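Home | About us | Our rules | Training | Contact

About Gindeo

Reading time: 2 minutes

Print this page | E-mail this page

Gindeo writes working rules for robots that take things apart. We started in a rented unit in Skodcombe with six people, one arm and a long argument over what a robot should be allowed to touch inside an old computer. We're still having that argument, and we love it!

Benedito Frota runs the bench. He spent years repairing office machines by hand before he ever programmed a gripper, and he still opens every new model himself before a robot goes near it. Nayara Araújo looks after the rulebook, which we call Haugen (after the street where the first draft was written). It has grown to 50 rules, and each one carries the name of the person who asked for it, so you know who to go and argue with.

Some are very plain. Power cord out and in the bin before the side panel comes off. No hands inside the case while the arm is enabled. The power supply stays closed, always. Others took months of trying things on the bench, like the ones on cables: a gripper may not pull on a wire to find out where it goes, and it must stop and ask if a bundle lies across its path.

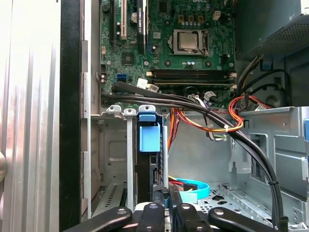

Drives have a chapter of their own. A drive may hold someone's private files, so it gets a tag the moment it leaves the case, and a person signs for it. We also ask every operator to write down the stops, even the dull ones. Those notes are our favorite reading! Half of the last revision came straight out of them, and the January one is shaping up the same way.

We share Haugen with repair shops, recyclers and schools, and we teach it in small groups on real machines. Our newest course, Fudus, is for people who have never worked beside a robot arm. You'll spend the first morning learning how to stop one, and by the afternoon you'll be writing a rule yourself. Bring closed shoes and plenty of questions.

Page updated 21 December 2023

Print this page | E-mail this page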